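Nettoyer et ranger des fleurs artificielles en tissu

Je garde depuis plusieurs années des fleurs en tissu pour décorer la table et l'entrée. Quand on les laisse dans un vase toute l'année, elles prennent la poussière et les couleurs deviennent grises. J'explique ma méthode, que j'ai apprise de ma voisine Yolanda Muñoz et un peu modifiée.

Il vous faut :
un pinceau doux et large
un sèche-cheveux avec position froide
un chiffon blanc, légèrement humide
un rouleau adhésif pour les vêtements
un ou deux bacs en plastique, assez hauts pour les tiges

1. Sortez les fleurs et posez-les sur une table claire, bien essuyée. Sur un fond blanc on voit mieux les fils et les petites peluches.

2. Tenez la fleur la tête en bas et passez l'air froid pendant 30 secondes. N'utilisez pas l'air chaud, la colle des pétales peut fondre.

3. Avec le pinceau, brossez chaque pétale du centre vers le bord, toujours dans le sens du tissu. Les points blancs qui restent s'enlèvent avec un petit morceau de rouleau adhésif. Il ne faut pas frotter, le tissu rouge surtout devient pelucheux.

4. Essuyez la tige et les feuilles avec le chiffon. Faites d'abord un essai sur une feuille du bas, car certaines teintures partent à l'eau. En juillet j'ai abîmé ainsi un bouquet entier.

5. Laissez sécher à l'air, puis mettez les fleurs debout dans le bac, les tiges en bas. Commencez par les plus longues, une par une, et gardez les fleurs à pétales froncés ensemble. Ne serrez pas trop, sinon les bords prennent un pli.

Si un pétale est déjà plié, tenez-le quelques instants au-dessus de la vapeur et redonnez la forme avec les doigts.

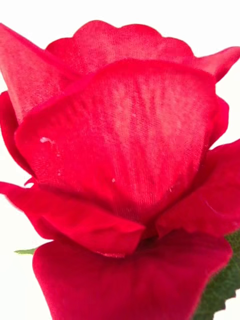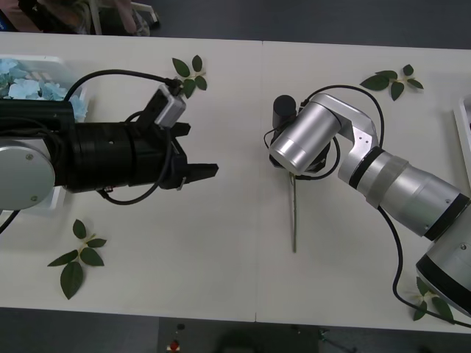
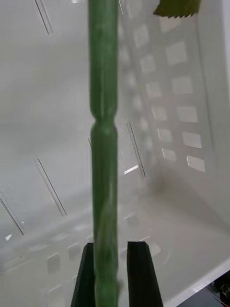

De haut en bas : rose rouge en tissu, fleurs bleu pâle dans leur bac blanc, élément vert long et mince dans un bac blanc.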